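How I fold velvet loungewear on the bed (and keep the pile looking nice)

Posted 18 Jul 2024 in Laundry and Wardrobe

I own far too much velvet. It started with one pair of soft trousers from a market stall in Stollia, and then it was winter, and then I had a whole drawer of the stuff and it was all squashed flat. Shiny lines down the knees, a big crease across the middle of everything, bits of fluff from the towels it had been shoved in with. So over the past couple of years I've worked out a way of folding it that I'm happy with, and a few of you asked for it after my June post on drawers, so here we go!

This is for the stretchy, casual sort of velvet — lounge trousers, pullovers, tracksuit tops, that kind of thing. If you've got a proper lined velvet jacket or anything old and precious, hang it up on a good wide hanger and ignore me.

What you'll need

A bed with the cover pulled smooth
A soft clothes brush (mine is a Jondik, it's ancient, any soft one will do)
White tissue paper, or a clean pillowcase if you haven't got any
A shallow drawer or a box with a lid

Get the bed ready

I always fold on the bed. I've tried the kitchen table and the velvet slides about all over the place, and you end up chasing a sleeve off the end. A plain cotton sheet grips it just enough. Pull the sheet tight at the corners first, because any ridge underneath will have you smoothing the same spot again and again wondering what's wrong with it.

I like a light-coloured sheet for dark velvet. You can see the edges of the garment properly and any fluff that comes off shows up straight away, so you can whisk it off before it gets back on your nice clean trousers. For cream or pale pink velvet, swap to something darker.

Push blankets and anything knitted over to one side. Wool sheds, and velvet picks up everything. Everything! I once spent a whole evening picking mohair off a navy top with sticky tape and I am not doing that again.

Lay it out and find the nap

Put the garment down flat with the outside facing up and stroke it with your palm. One way feels smooth and looks a bit lighter, the other way feels slightly rough and looks darker. That's the nap, and you want to know which way it runs before you do anything else. On most of my things it runs from the top down to the hem, but I've got one pullover where it goes up, and it does look richer for it.

Before you start folding, sort out any cord. Pull both ends level, tie them in a loose bow and lay the bow on the sheet, beyond the top of the garment. If it gets folded inside it'll press its own shape into the pile, and a cord mark on velvet takes ages to go. Same with labels and tags. If there's one that sticks out, tuck it so it lies flat, or snip it off if you know the washing instructions by heart. 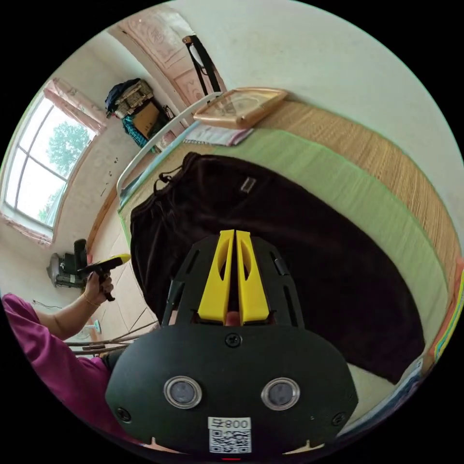 Photo: Cultbridge Home Notes

Dark brown is my favourite for this sort of thing, by the way. It hides a multitude of sins compared with black, where every speck of dust sits there waving at you, and it goes with nearly everything else I wear round the house.

Give it a brush

Use long, light strokes, all in the direction of the nap. Don't scrub. If there's a flattened patch, brush against the nap first, quite gently, and then back the right way. For a really stubborn one I hang the thing in the bathroom while I have a shower and come back to it once it's dry. Never put an iron straight on it. I did that to a sleeve once and there's still a triangle there.

Make sure it's bone dry before folding. Velvet can feel dry on top and still be a bit damp at the waistband and cuffs, so have a good pinch of the thick parts.

The folding bit

Trousers first:

1. Lay a sheet of tissue down one leg, on top.
2. Bring the other leg over so the side seams match. The tissue is now in the middle and the two piles aren't rubbing.
3. Smooth down with the nap, waistband to ankle, using the flat of your hand.
4. Roll a bit of tissue into a loose sausage and lay it across at the knee.
5. Fold the ankles up over the sausage to the waistband. Don't press it! You want a soft bend there, not a crease.
6. If your drawer is small, fold once more the same way, with another sausage.

For a pullover, put it face down, lay tissue across the back, and bring each sleeve over in a straight line so it runs down the body. Then fold the bottom up to the shoulders over a tissue sausage and turn the whole thing over. If it has a hood, lay it flat across the back before you do the final fold. Zips should be done up and covered with a strip of tissue, as the teeth do leave a mark.

It sounds fiddly but once you've done a couple it takes no time. I do mine with the radio on.

Putting it away

Four to a pile, at the very most, heaviest at the bottom. I used to stack 6 and the poor thing underneath came out looking like a doormat. A shallow drawer is best as you can't be tempted to squash more in. I've got mine in an Avotiņš box that slides under the bed, with a sheet of tissue between each item and the folded edges all facing the same way so I can get one out without dragging the rest.

Don't use vacuum bags for velvet. I know they're brilliant for duvets, but the pile gets crushed from every side and I've never managed to get it all back.

Every few months I take the lot out, give each piece a shake, and fold it up again in a slightly different place so the bends don't settle in.

A few things people have asked

Can you roll velvet? Yes, loosely, with the pile outwards and tissue rolled in with it. I do it for suitcases. For the drawer I still prefer folding.

What about velour? Treat it exactly the same. It's more forgiving, so you can probably get away with 5 in a pile.

Does the tissue have to be acid-free? For things you wear all the time I don't bother. If it's going away for years then I would get the proper stuff, and keep it out of the light as well.

Next time I'm doing corduroy, so if you've got a pair that's gone bald at the knees, leave me a comment and tell me what you've tried.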